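Valcárcel Hall News

Round tables for the reading room

The long benches in the reading room at Valcárcel Hall will be replaced in September. Members who filled in the spring survey asked most often for seating where a group can talk without leaning across one another, and the house office has settled on round tables with white tops. They come from Preswood, the same supplier that fitted out the kitchen.

Rocío Arrieta, who runs the house office, measured the room twice before placing the order. The first plan put a table in the bay window, but the radiator there would have left too little space for chairs. The bay will keep its two armchairs and the low bookcase. The tables go along the north wall and in the middle of the floor, with a clear path from the door to the fire exit.

The old benches are going to the scout hut in Pestholm. Anyone who wants one of the loose cushions can take it from the pile by the coat hooks. Whatever is left on Friday will go with the benches.

The reading room will be closed for one day while the floor is cleaned and the furniture is moved. Newspapers will be put out in the front lobby that day, and the book return slot will stay open. 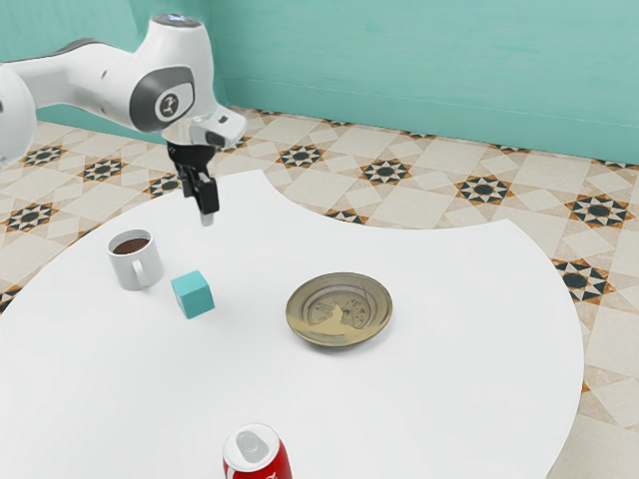

Using the room

The new layout seats 70, the same as before. Evening groups that already have a regular slot keep it and do not need to book again. New groups should write their name and preferred evening in the book at the front desk.

Please do not drag the tables. If your group needs two pushed together, lift them with one person on each side and put them back when you finish. Hot pots and pans should stay in the kitchen. Cork mats for cups are in the drawer under the notice board.

The quiet hour still starts at 5 each afternoon. Visitación Barroso has asked that chess players move to the back room at that time, as the clocks can be heard all over the hall.

What it cost

The tables came to 2,000 with delivery. Most of that was paid from the furniture fund, and 400 came from the book sale in Plelport. The chairs we have now will stay in use for another year. Two of them have a weak back leg and have been taken down to the workshop, so please leave them there until they are mended.

Questions about bookings go to the front desk. Questions about the furniture go to Rocío at the house office, mornings only.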